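Andamen (home-built manipulator)

Andamen is a tabletop robot arm built at the Tresmont shared workshop. It was designed by Verna Pettigrew as a low-cost machine for handling household objects and has 2 black fingers that close on a shared center line. The published parts list totals 945 dollars.
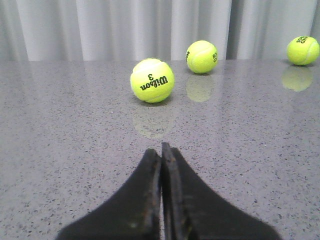 Work on the arm began in March. The first wrist joint was replaced with a stronger Szabo unit after it slipped under load. Tennis balls and their can became the standard test objects – both are cheap, and their sizes vary little.

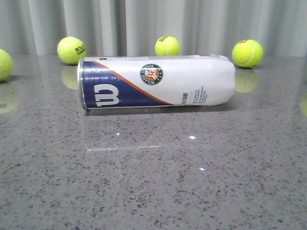 Jornville wrote on the project page that round objects flatter a weak gripper, and that a printed can with a slick surface would be a fairer measure. Pettigrew agreed and added can handling to the test plan.

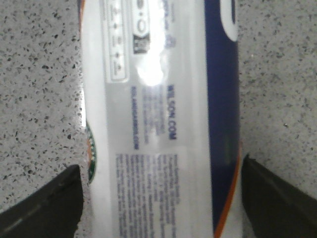
Finger spacing is set in software before each run. The control program stores 200 positions and is written to run on an ordinary laptop. A small camera at the wrist supplies the close view, and a fixed camera covers the work surface.

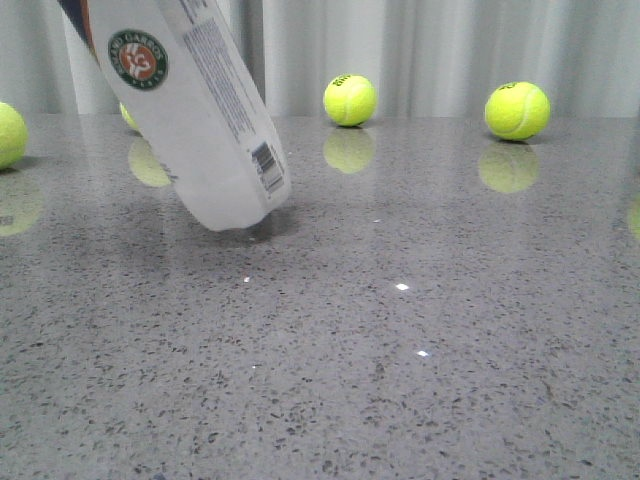 Lifting tests use a slow approach speed to limit swing. The build log holds 789 entries, the latest dated Wed 30 January. Drawings are kept at the workshop and may be copied by members.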